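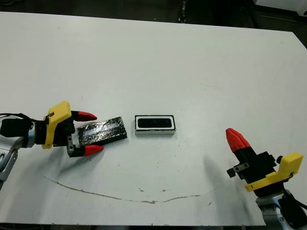
The open afternoon at Rendatdale's lab in Plalidden drew a decent crowd in April, and we were told that machines like these would be packing orders at the Grerwood depot within 3 years. I have my doubts.

A warehouse is a mess. Boxes arrive crushed, labels peel, somebody has stacked the heavy stuff on top. A flat white table with a couple of things on it tests very little of that, however good the arms may be.

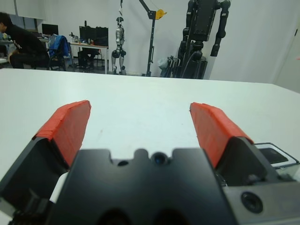
Red pads on the gripper's fingers, with the rest of the lab behind.

The leaflet promised 400 picks an hour. I asked how many of those had been done outside the lab – and was handed another leaflet.

Bustamante, the firm paying for the trial, should ask for a week on a real shift before it signs anything. I would go back to watch that.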